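Teaching Our Shop Arm to Seat a CPU, Part 2: The Pick, the Hover and the Drop

In Part 1 we got the Trestanus controller talking to the arm and bolted everything down. Now the fun starts! By the end of this page you should have an arm that can carry a processor over an open desktop tower and set it in the socket without bending anything. Ravindra Shakya and I did this over a few evenings at the Zistska workshop, and I still grin every time it runs.

What you need

An old office tower you don't mind ruining
A dead CPU that fits its socket (practice on a dead one, please)
A parallel gripper with narrow fingers
A holder for the CPU, fixed to the work surface
Codach, our little sequencing script from Part 1

Step 1. Lay the tower flat

Unplug it, take off the side panel and lay it down with the open side up. Push it against a hard stop so it lands in the same spot every time. We skipped the stop at first and spent most of a Friday re-teaching points that had been perfectly good an hour earlier.

Open the socket by hand: lever up, retention frame back. Getting the arm to do that is a whole project by itself (Part 4, if we survive Part 3).

Step 2. Teach the hover point

Jog the arm until the CPU hangs 15 mm over the socket, then save the point as HOVER. Go slowly and look from two sides, because what seems centered from the front can be way off from the end of the case.
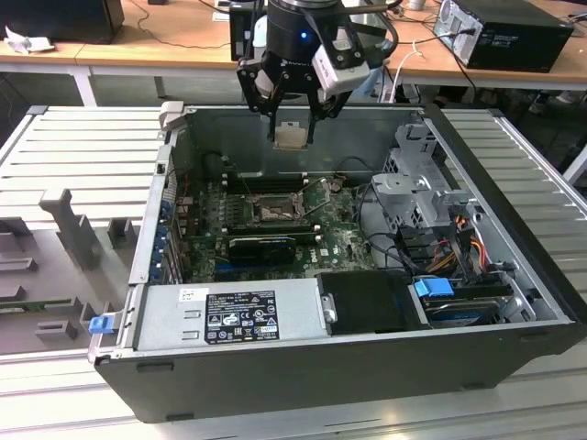
Save a second point called HIGH, straight up from HOVER, at least 123 mm above it. Every move into or out of the case has to pass through HIGH. If you let the planner cut the corner it will happily drag a finger across the drive cage, and the noise is awful.

Step 3. Set the grip

Start at the lowest force your gripper allows and work up. Hold the CPU by its edges only. Ours was happy at force level 3, but yours will depend on your finger pads. Run the pick ten times over a folded towel before you go anywhere near the board.

Step 4. Come down gently

Drop the speed to 2 mm per second below HOVER and turn on the contact stop. When the arm feels the socket, Codach opens the fingers a crack and backs straight up. Don't let it push! A CPU should settle in under its own weight.
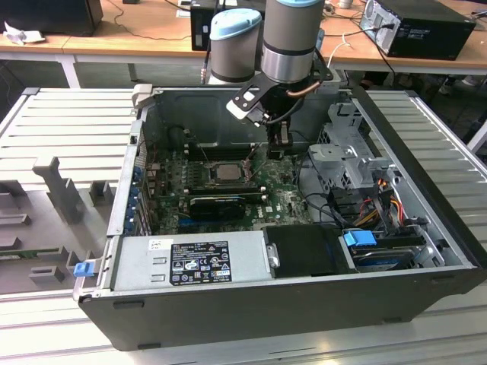

Finger clearance is the part that took us longest. Our first fingers were too wide, and Ismael Amaral filed down a new pair for us in March. On this board the memory slots run right behind the socket, so the fingers have very little space on that side, and the graphics card is waiting on the other. Check both before you run at full speed, and open the fingers only as far as you need to let go.

Step 5. Loop it

Once a single drop works, run the Pant test routine from the download folder. It picks, places, picks again and logs every contact height. If the heights start to drift, check the hard stop first and the gripper screws second.

Part 3 covers closing the lever, with a new fingertip we're very excited about.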